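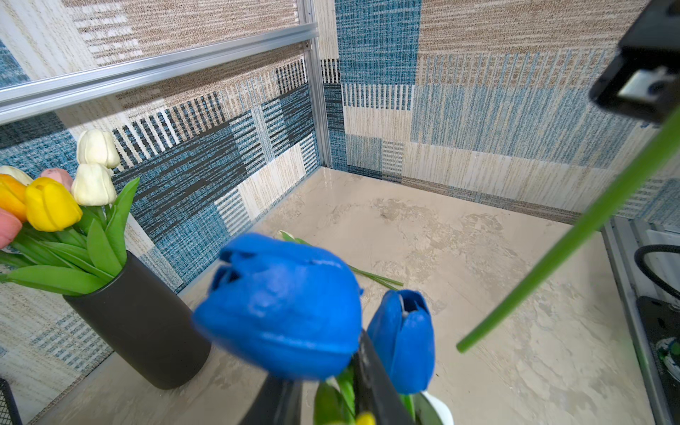
About Plirnaneck

Plirnaneck writes the software that sits between a robot arm's cameras and its motors. We don't build arms, and we don't sell them. People come to us with hardware they already own and a job they'd love to hand over to it, and we supply the perception, the planning and the control, along with the tools for finding out why Tuesday's run was so much better than this morning's. (There is always a reason, and it is nearly always in the logs, and we have spent a good part of our working lives making those logs pleasant to read!)

The company was started by Đức Tăng and Snædís Hafstein, who met while working on packing lines at Veststead and kept having the same argument over lunch. Đức thought the planner should trust the cameras more. Snædís thought the cameras hadn't earned it. They are still having that argument, only now there are more of us to take sides, and the result is Chuensuk, our planning and control package, which takes in what the cameras report together with how sure they are of it, and slows the arm down when the answer is "not very."

Much of our attention these days goes to things that bend. A box is a box from any side, but a stem sags, a leaf hides the thing behind it, and a petal looks quite different from a few inches away than it does from across the workspace. Artificial flowers have turned out to be wonderful teachers for this. Getting a tulip from the floor into the mouth of a vase asks for nearly everything we care about: finding a thin green stem among other thin green stems, choosing where along it to close the fingers, and keeping two arms out of each other's way over a very small target.

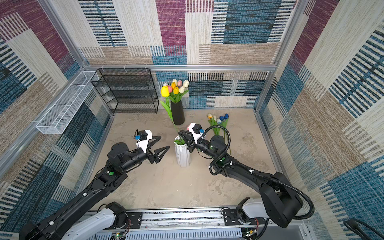 Buppha Nilsuwan looks after perception, and most of what our software knows about edges, overlaps and half-hidden objects passed through her hands at some point. She is fond of busy backgrounds and will tell you at length why a plain white wall is bad for a vision model's character. Chalerm Meesuk leads the two-arm planning work. His latest scheduler replans for both arms every 18 milliseconds, and he'd like you to know that it was slower before he rewrote it. Boonmee Siriwan builds the tooling, including Ostcombe, our replay viewer, which lines up the wrist cameras, the overhead view and the joint readings on a single timeline so you can scrub back to the moment a grasp began to go wrong.

We like working closely with the people who use our software. A new project usually starts with a long call and a bag of whatever you need picked up, mailed to us in any old box. We'll try it, send you the recordings (the clumsy ones too) and talk through what we think can be done and what can't yet. Some of those calls have ended with us recommending a better shelf and no robot at all, and we've stayed friends with every one of those folks.

Chuensuk runs on an ordinary Linux workstation, and the documentation is open for anyone to read, customer or not. Our next workshop on two-arm planning is in October, and beginners are very welcome. If you'd like a place, or you just want to talk about stems, write to us through the contact page and one of the people named here will write back.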